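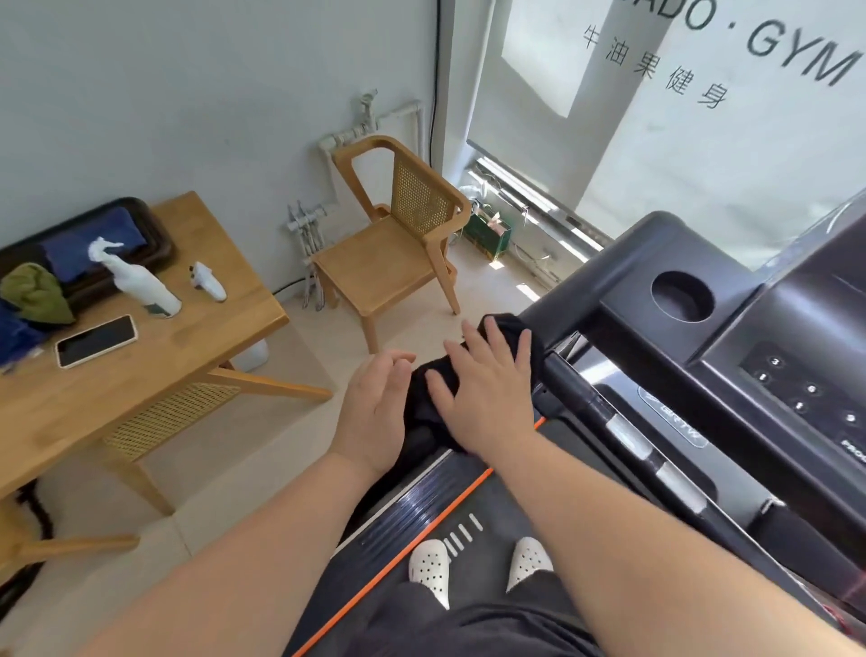

Page last modified: February, 4:40 p.m.

To: Studurlow Residents list
From: Nia Sayce, Facilities Office
Subject: Re: Fitness room hours and key cards

Dear residents,

Thank you to those who wrote in response to the notice on the new hours. Ms. Villanueva's questions are answered below for the benefit of the whole list.

Rosalía Villanueva wrote:
> Will the cards issued last year still open the fitness room door?
> My household has two. Also, is the 60-minute limit on the
> treadmills in force all day, or only in the evening?

Cards issued last year remain valid. The office has 167 active cards on record, and holders do not need to visit us unless their apartment number has changed. A replacement for a lost card costs $75, payable at the front desk.

The 60-minute limit applies from 5 p.m. until closing. Outside those hours residents may continue as long as no one is waiting. Equipment should be wiped down after each use, including the handles and bars.

The door reader will be serviced by Celano later in February. Entry during the work will be through the courtyard side, and Hugo Goicoechea will be on site to let residents in.

Requests for guest access should be sent to Ainhoa Bustamante and not to this list.

Regards,
Nia Sayce
Facilities Office, Studurlow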